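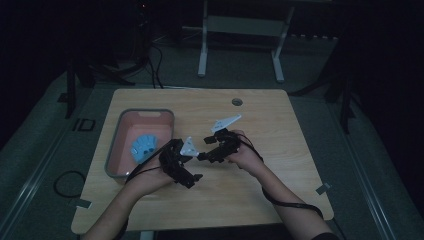 Two hand-held grippers bring white plastic parts together over the table at Nurmi's workshop in Lester.

It was just past 10 in the morning when I was handed my own pair, and I'll admit I'd pictured something sleeker. The grippers at Nurmi are black, bulky and strapped on around the hand, and after a few minutes you start reaching for your coffee with them, to everyone's delight but your own.

The idea behind all this strapping-in is a fairly homely one. Nurmi wants its learning system, which the staff call Gelby, to manage the sort of fiddly household jobs that are miserable to program line by line. So people do the jobs instead, over and over, wearing the same kind of fingers a robot would have, and each go is saved as an example. One try at one job is an episode. A good operator gets through 300 in a week, and the small-parts set stood at 387 when I visited in August (somebody had written it on the whiteboard and underlined it twice).

Plastic parts are considered the easy end of the work. They keep their shape and you can see which way they're pointing. Cloth is another matter entirely, and the operators talk about it the way my neighbours talk about possums in the roof.
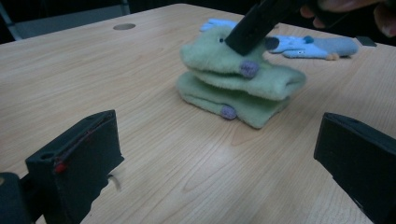 Fuzzy gloves are a particular trial. A fold you were pleased with a second ago can puff up again, and a jaw that presses too firmly drags the whole business sideways across the wood. I spent most of the afternoon on folding and came away with 8 episodes the reviewers were willing to keep, which I was told, very kindly, was not bad for a beginner.

The rejected ones aren't all thrown out, I was pleased to learn. A fumble followed by a decent recovery is worth having, so those go into a separate pile. Hesitation is harder to use. If you hover over a sleeve wondering what to do next, Gelby may well learn to hover too.

Karkov, the company that builds the arms, will get the first trained version before the end of the year. In the meantime there are tea towels to get through, and then socks, which the operators have been putting off.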